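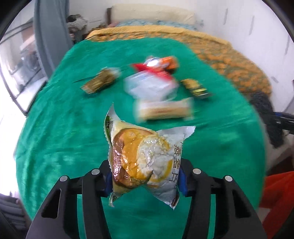
Finally got the new pads on the gripper, so I can answer Houda's question properly now instead of waving my hands at it. They're the blue ones, one glued to the inner face of each finger, and I left the black fingers alone, same print as in March with the cutouts. I've been running it on snack wrappers because foil film is the meanest thing I could find in the house. The oat one with the torn top is my benchmark at this point. It's shiny, it's all creases, and it folds up differently every time you pinch it. If the pads can hang on to that upright I figure they can hang on to most of what I care about.

On 17 September 2019, Houda Benkirane wrote:

> Nice work on the Hedov fingers. Two questions before I print
> a set. Did you stay with the flat pads or go to something
> softer? Mine let go of anything thin unless I squeeze so
> hard that the tips splay out. And are you still using four
> screws on top? I only have short ones left and would love
> to get away with two.
>
> Also, has anybody tried the Kabbaj files in PETG? The
> readme only talks about PLA.

Softer, yes. I cast mine from the Nudstead two-part stuff, let it sit overnight, and trimmed the edges with a hobby knife. The first batch came out sticky and picked up every bit of lint in the apartment, so wipe them down with alcohol before you glue them on. I did 74 grabs with the old flat pads and dropped 53, which was just embarrassing. With the blue ones I did another 74 on the same wrappers and dropped 4, and I'm pretty sure a couple of those were me letting up on the handle too early!

I'd keep all four screws, two per finger. I tried it with one in each and the finger twists a tiny bit under load - you don't see it on a box, but with a wrapper the pads stop meeting square and it slides right out. Short screws should be fine if they get a few threads in. Don't crank them down, I cracked a finger that way and it was a six hour print.

No idea on PETG, sorry. Mine are all PLA. If you try it I'd love to hear whether the thin part next to the first cutout flexes more, that's the spot I keep staring at.

One thing I haven't solved is the fleece. I like testing on a blanket, it gives a little when you come in low and the fingers don't bang into anything hard, but the fuzz grabs the fingertips if I drag them. I might round the tips off some more. The other option is a strip of tape on the underside, which is ugly but takes two minutes.

The updated pad mold is in the Arkham folder, file number 421. Ignore the older one next to it, the depth is wrong and I keep forgetting to delete it. If someone with a resin printer wants to make a cleaner version of that mold, please do, my layer lines show up in the rubber and I can't tell yet if they help or hurt.

Houda, send me a picture when yours are together!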